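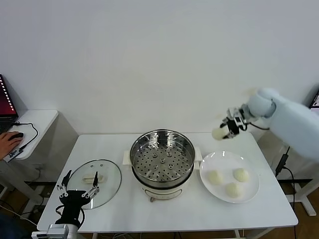
Zordale event check-in app, review after one season

We ran Zordale for the whole of our regional queer women's gathering in June, so this is a review from people who paid for it and had to stand at a door with it. 162 registered. Four days, one community hall, one upstairs room with bad wifi.

Set up first. Fast. I had the rego form going before lunch. You can put in your own pronoun field and your own gender field, free text, no drop-down somebody in an office thought up. Big tick. You can also let people have a badge name that's different from the name on the card payment, and the door list only shows the badge name. For a few of our members that's the difference between coming and staying home. Doller, which we used last time, printed the legal name on the receipt AND the badge and we spent the first morning with a marker pen fixing them.

Privacy mode is good but hidden. Settings, then Event, then scroll right down past the sponsor logos. Turn it on before you open rego. We turned it on after, and the attendee list had been visible to other attendees for a whole evening. Got an apology from support, and a reply inside an hour, but still. It should be on by default for any group like ours.

Access requests: okay. People can tick Auslan, step-free, quiet room, childcare. What you can't do is export them seperately, you get one giant spreadsheet with 939 rows because every workshop choice is its own line. Geetha Arumugam did our access roster and she ended up doing it by hand on paper. Not happy.

The door app. Worked offline upstairs, which I didn't expect. Scanning is quick on a newish phone, slow on my old one. Crashed 2 times, both on the opening night, no data lost.

Price. $1451 all up for us including the SMS pack. Steep for a group with no paid staff. There's a community discount but you have to email and ask, its not on the pricing page. Ask! Lakshmi Thevar asked for us and got the badge printing thrown in.

Sliding scale tickets work well. Five price tiers, no proof asked for, and the name list doesn't show who paid what. Refunds are a pain, one at a time.

Things I'd want fixed
Privacy on from the start
Proper access export
Bulk refunds
Dark mode for the door, the foyer is dim at night

Would we use it again? Yes, probably. We looked at Ureck too but it wants every attendee to make an account, no thanks. Three and a half out of five. Would be four with the export sorted.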